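The year I learned to nap

I used to be terrible at napping. I'd lie down at two, wake up at five with a crease down my face, and wander into the kitchen wondering what day it was (my kids loved it). Then in January I started a job with a 4:30 alarm, and sleep turned into a hobby, maybe even an obsession!

So I did what any sensible person does and bothered everyone I know. Bence Balogh swears by 29 minutes on the living room floor, coffee first, shoes off. I tried it for a week and felt wonderful for three days and cranky for four. My sister sent me a $70 eye mask from a shop called Tostus, and I have to admit I love it, even if it smells a bit like a new car.

What finally worked was dull stuff: same time every day, phone in the other room, curtains half closed. I also quit napping in bed – the couch is just uncomfortable enough to get me up again.
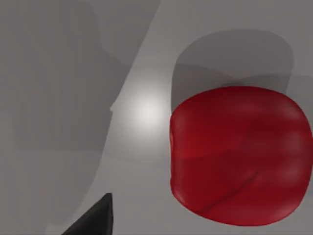 Orsolya Dobos thinks I'm making far too much of all this, and that a nap you have to plan is really just an appointment. She drops off on the bus, sitting up, with her bag on her lap, and wakes one stop before hers. I'm so jealous I could scream. Tomorrow I'm trying the bus.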